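Korniron has confirmed it is selling its tablet business to Peritz. That covers the whole Prudine range, the spare parts stock and the repair centre at Kuusk. I've read the notice to shareholders and the customer letter, so a thread on what each of them says.

Short version for anyone with a Prudine at home: it will keep working, your warranty carries over, and you have to do something about your account before the end of February.

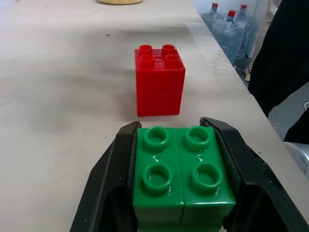
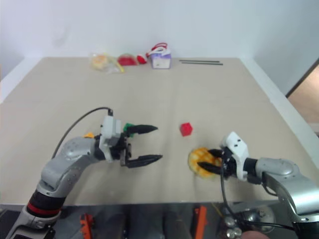
Green brick held in the first, pineapple-patterned toy fruit in the second.

The price hasn't been given. The notice says "cash and assumed liabilities" and leaves it there. Korniron says it will put a figure in its half-year accounts.

What Peritz gets: the Prudine name, the designs, the tooling, the parts stock and the service contracts with schools and councils. What it doesn't get: the Korniron name. New tablets will say Peritz Prudine on the back from the next production run.

Korniron keeps its phones, its routers and the app shop. This matters because the Prudine tablets use that app shop. The two companies have signed a supply agreement to keep it running on the tablets. The length is given as six years in the notice. The customer letter only says "for the foreseeable future".

Staff. There are 135 people at Kuusk and all of them transfer on their present terms. The head office tablet team is a different case. The notice says they will be "offered roles in either business where available". No number is given for that group and I haven't been able to get one.

Warranties. If you bought from a shop, your rights are against the shop and none of this changes them. The maker's own two-year warranty passes to Peritz on completion. Same terms, new address. Keep your receipt and the card from the box if you still have it.

Repairs already booked in will be done at Kuusk as normal. The letter asks people not to send anything in during the last week of February while the booking system is moved. If your tablet is there when the change happens, you should get a new reference by email.

Accounts, which is the part most people will need to read. Your Korniron account won't move across by itself. You'll get a message on the tablet asking you to agree to the transfer. If you say yes, your settings, notes and backups go to Peritz. If you say no or ignore it, the tablet still works but backups stop.

Anything left unmoved is kept for up to 7 months and then deleted. If you have photos on there that aren't saved elsewhere, I'd copy them to a computer now and not wait for the message.

Bought apps stay with your Korniron login, so you'll have two logins on one tablet. I asked Korniron's press office if that was right and they said yes.

Children's profiles need the parent to agree for each profile separately. There's no way to do them all at once. If you run a set of these for a playgroup or a small school, leave yourself an afternoon.

Larger schools on the managed service should already have had a separate letter. Their accounts are moved in one go by the administrator. The price stays as it is until the current contract ends. After that Peritz can set its own, and the letter makes no promise about it.

Updates. Peritz says security updates will carry on for every model that gets them today. The original Prudine stopped getting them some time ago and that isn't changing. The Prudine Mini isn't mentioned by name anywhere. I've asked and will post if I hear back.

Why sell? Korniron's reason is that tablets were taking up money it wants to spend on routers. The last accounts show tablet sales falling for the third year in a row while router sales went up. I don't think there's much more to it than that.

Why buy? Peritz makes tills and handheld stock scanners for shops. It has been buying in screens and batteries from other firms, and the Prudine parts are close to what it needs. It also gets a repair centre, and its customers have complained about slow repairs for as long as I've covered it.

My worry is the home user. Peritz has never sold to the public before. It has a phone line for trade customers, open in office hours, and the letter gives that same number for Prudine owners. I rang it at 10 this morning and got a menu with no option for tablets.

To be fair to them, the sale hasn't completed yet, so until it does you should still ring Korniron. The number is on the support page under Tablets.

A few replies ask about trade-in. Korniron's trade-in offer on Prudine tablets has closed to new requests. If you already have a quote it's honoured until the date printed on it.

Another asks about cases and keyboards. Those are sold under licence by other firms and aren't part of the sale. Same fittings on the next run, according to Peritz.

Correction to the post on children's profiles: you can do it from the parent's tablet, you don't need to have each child's one in your hand. You do still have to go through them one at a time.

No answer yet on the Mini. I'll add it here when it comes.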